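Imprimir esta página | Enviar por e-mail

Akdale procura pessoa para planeamento e compra de equipamento robótico

Queremos alguém que goste tanto de folhas de cálculo como de braços robóticos! A Akdale prepara tarefas de manipulação para cozinhas, cantinas e pequenas unidades de embalamento, e em julho começamos a equipar a segunda sala de ensaios. Falta-nos a pessoa que vai decidir connosco o que comprar, a quem, em que ordem e com que dinheiro.

Até agora as compras foram feitas por quem tinha tempo. Funcionou enquanto havia um só posto de trabalho, mas este ano passamos de 3 para 8 postos e o orçamento deixou de caber na cabeça de uma pessoa. Há braços a encomendar, pinças, câmaras de pulso, mesas, cabos, licenças, peças de reserva, e ainda tudo aquilo que os braços vão agarrar. O prazo de entrega de um controlador não tem nada a ver com o de uma caixa de utensílios de cozinha, e o plano tem de contar com os dois.

O que vai fazer

Preparar o orçamento anual de equipamento com a Bernice Asante, responsável pelas operações, e revê-lo a cada trimestre. Pedir propostas e compará-las a sério: preço, garantia, tempo de reparação, custo de transporte, formação incluída ou não. Acompanhar o contrato de manutenção com a Rindel, que termina daqui a sete meses e terá de ser renegociado. Manter o inventário dos postos, com o que está em uso, o que está avariado e o que convém substituir antes que avarie. 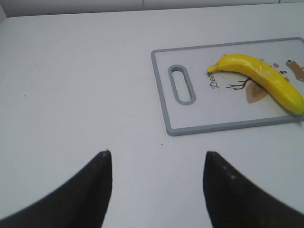 A rubrica dos objetos de ensaio merece uma palavra à parte, porque costuma ser a mais esquecida dos orçamentos de robótica e é das que mais nos divertem. Pesa pouco ao lado de um braço, mas é comprada muitas vezes e em pequenas quantidades. Um posto de cozinha pede coisas tão simples como uma tábua de corte de plástico branco com rebordo cinzento, pegada recortada e um desenho impresso, mais uma banana amarela para pousar em cima, e cada uma dessas escolhas tem consequências: a fruta a sério vai para a lista de consumíveis, a de imitação entra no inventário, e uma tábua que sai de catálogo obriga a pensar se compramos logo uma segunda igual. Quem ocupar este lugar vai passar algum tempo na bancada com a equipa, para perceber o que se gasta e o que dura.

O que procuramos

Experiência em compras técnicas, gestão de laboratório ou planeamento de produção – dois anos chegam, se tiverem sido bem aproveitados. À-vontade com folhas de cálculo e com conversas difíceis sobre prazos. Português e inglês escrito, já que quase todas as fichas técnicas nos chegam em inglês. Não é preciso saber programar robôs, mas é preciso querer saber como funcionam, e perguntar muito. Valorizamos quem já tenha tratado de importações ou de candidaturas a financiamento para equipamento.

O que oferecemos

Contrato sem termo, horário flexível com entrada até às 10h00, possibilidade de trabalhar 2 dias por semana a partir de casa e uma verba própria para formação. O primeiro projeto grande será a sala Ruawai, do zero: planta, mobiliário, alimentação elétrica, postos e calendário de entregas. É raro apanhar um espaço assim ainda no papel, e estamos mesmo contentes por poder entregá-lo a alguém de fora.

Trabalhará diretamente com o Vivek Kandpal, que coordena os ensaios e assina os pedidos de material, e com a equipa do projeto Brirketti, que vai ocupar os primeiros postos novos.

Como concorrer

Envie o currículo e uma página, no máximo, sobre uma compra de equipamento que tenha planeado: quanto custou, o que correu mal e o que faria de outra maneira. Dispensamos a carta de apresentação. As conversas decorrem até ao final de julho, a primeira por videochamada e a segunda nas nossas instalações, com visita aos postos. Respondemos a todas as candidaturas, incluindo as que não seguirem em frente.

Dúvidas sobre a função podem ser dirigidas à Bernice Asante através do formulário de contacto, com a indicação «Planeamento de equipamento» no assunto.

Imprimir | Enviar por e-mail a um amigo

Este site utiliza cookies para melhorar a sua experiência de navegação. Ao continuar, aceita a nossa política de cookies. Aceitar | Saber mais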